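Glass jars with metal lids for rice and grains: worth it or just for looks?

Pantry & Dry Goods board
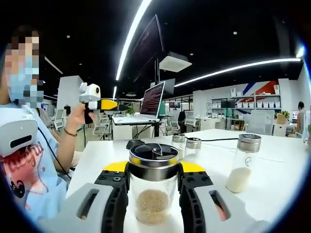 The jars on the table, rice in the tall one.

kullgate_pantry
Posted 6/3/20
We're moving the office lunch staples out of bags and into clear glass with screw lids. The tall one has white rice, and there's a light brown grain in the one being held. Before I buy more of these, has anyone used this kind for a year or longer? The Ostholm shop wants me to believe glass keeps rice fresh "indefinitely" and I don't buy it.

drygoods_vasiliki
White rice will keep for years in nearly anything dry with a lid. It would keep in the bag with a clip on it. You're paying for the look. Brown grains are a different story because of the oil, and clear glass on a bright table is about the worst spot for them.

T. Politis
Disagree on the clip. I had pantry moths in March and they went through every bag on the shelf. The two things they didn't get into were a glass jar and a coffee can. Tossed the rest.

drygoods_vasiliki
Were the moths in the bags when you bought them, though? They usually are. A jar will lock them in with your rice just as well as it locks them out. Freeze the bag for a few days first, then pour.

stefanou_a
My complaint is the lids. I had metal screw lids on the Katsaros jars and the liner inside went gummy. Looked fine from the outside. Does anybody check what the liner is made of before they order? The listing for mine said "premium seal" and that was it.

kullgate_pantry
Just looked and the listing for mine doesn't say either. Great.

T. Politis
Water test. Fill it, screw it down, lay it on its side on a paper towel overnight. Dry it really well after.

stefanou_a
That tells you it holds water. It doesn't tell you it's airtight, and it says nothing about next year.

T. Politis
It tells you if it's junk. Good enough for rice.

Loukia M.
Can I ask why the brown stuff only comes up to the lower third? All that air over it can't help. I'd put it in one of the slim ones and save the big jars for things you buy by the sack.

kullgate_pantry
Fair. I picked jars by what was clean, no system at all.

Loukia M.
Also measure before you buy. I ordered a Dratorico jar listed at 883 ml thinking a 2 lb bag of rice would go in. It won't. I now own a jar and a half-empty bag, so I have two things in the cupboard where I used to have one.

drygoods_vasiliki
This is my whole point. Everybody ends up with the jar AND the bag.

stefanou_a
The 700 ml size is worse. Too big for spices, too small for a bag of anything.

kullgate_pantry
OK, so I'm keeping the ones I have, moving the brown grain to a cupboard, and holding off on the rest. I'll do the paper towel thing tonight even if half of you think it's useless.

stefanou_a
Post the liner when you have a lid off. I'm more curious about that than the water.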